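The long life of ordinary things

My mother kept a drawer of string. I mention it because I was asked not long ago when I first became interested in mending, and I gave some grand answer about the price of washing machines, and then lay awake that night thinking no, it was the drawer. There was string in it, and brown paper folded flat, and the buttons from every shirt my father ever wore through at the elbow, and a tin of something black and sticky that she used on shoes, saucepan handles and once, with great success, a recorder.

So when friends in Laltitz wrote to say that their little town had a repair evening going strong, up to 40 people on a good night in April, with soup, I packed a lamp that hadn't worked for years and got on the train.

The evening is held in the old dairy behind the church, and it was begun by Roswitha Egger, a retired needlework teacher with a voice that carries through two closed doors. She gave me a chair, a bowl and a pair of somebody else's trousers to unpick before she had asked my name. "People come in with a broken thing and they're embarrassed," she told me, threading a needle without looking at it. "As if they'd been unkind to it. I tell them to sit down and have some soup first." The soup was lentil, with a good deal of vinegar, and I have tried to make it at home since and got it wrong both times.

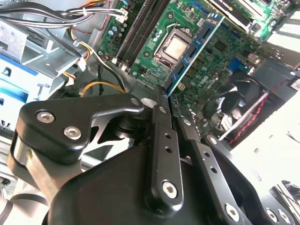
I have been thinking ever since about what it is that puts us off opening things. My grandfather took the back off the wireless as easily as he took the top off an egg, but somewhere between his time and mine the backs of things became private. A sealed kettle seems to tell you to mind your own business. And yet once the cover is away the insides are very often rather handsome, and laid out with more sense than most of our kitchen cupboards. Look into a desktop computer standing open, with that great green board in it, and you may find, as I do, that it has something of the allotment about it, seen from the top of the bus. I don't say I know what every bed is for. But I am less afraid of it than I was of the plain box, and being a little less afraid is most of what one needs to pick up a screwdriver.

Vinzenz Grabner would agree with me, I think, though he would say it in fewer words. He mends clocks, and anything that could be mistaken for a clock, and he had six of them lined up on a tea towel when I found him. One was a mantel clock by a firm called Sendel, long gone, which a young couple had inherited and were frightened of. Vinzenz let them wind it themselves. He has a rule that the owner must do at least one thing with their own hands, even if it is only holding the torch, and he is quite stern about it – I saw him send a man back to his seat for trying to leave his toaster and go off for a beer.

My lamp went to Amra Tomić, who used to wire shop windows and now does anything with a plug. She turned it over twice, asked where I had bought it, and sighed. The fault was in the switch. There was a tin of old switches under the bench, and we found one that fitted, in a slightly different cream from the rest of the lamp, and I have grown very fond of the mismatch.

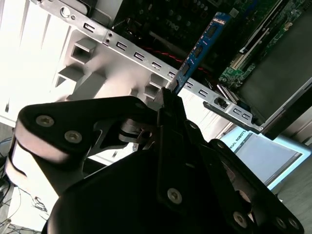 Not everything can be saved, of course, and it would be silly to pretend otherwise. A hairdryer was given up on while I was there, and so was a pair of boots, after a long and really very tender discussion over the soles. Spare parts are dear when they can be had at all, and glue has taken the place of screws in a great many things that used to come apart. Konrad Danzer, who looks after the bicycles, keeps a shelf of the hopeless cases for their nuts and springs. He calls it the pantry. By his reckoning a decent bottom bracket is worth waiting two winters for.

I missed my train home, as it happened, and Roswitha put me up in her sewing room, between a dressmaker's dummy and a quilt in eleven shades of blue. In the morning there was coffee, and rye bread, and the trousers I had been unpicking, hung over the back of my chair with the needle still in them.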